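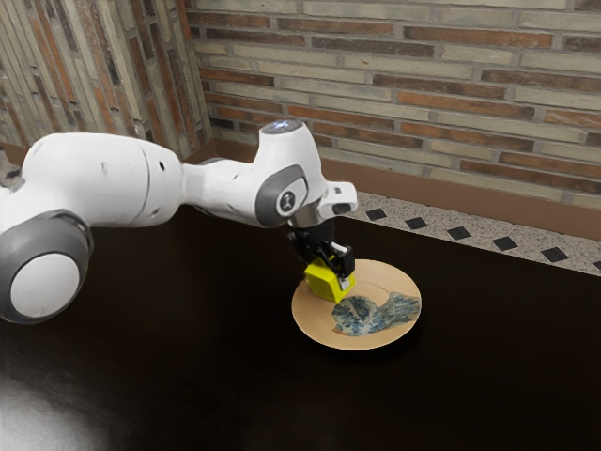
**FOR IMMEDIATE RELEASE**
Dramdale, May 19, 2023

**Entili puts robot arms on the kitting line at Dendier plant. No jobs cut.**

Entili, maker of boxed table sets, has started handing its plate-and-cloth packing over to robot arms. Went through simulation first, then the floor. Two-finger gripper picks up an item, places it on the plate, on to the next. Software by Britico.

The 11 people on that line stay with the company. Same pay, same shifts. Six move to inspection and repairs, the rest will train as cell operators, eight weeks, paid. Hand packing stays for odd sizes and rush orders.

"People were doing the same reach 400 times a shift. Shoulders were going," said Tarek Sayegh, operations manager at Entili. "They asked for this before we did. Still some worry on the floor, and we're talking about it every week."

Operators can stop a cell at any time, no supervisor sign-off needed. Crumpled cloths are still the hard part and go to a person if the arm misses teh pick twice.

Second line to follow in November, if the first one holds up.

Press contact: Entili front office, Dendier plant. Site visits by appointment, closed shoes please.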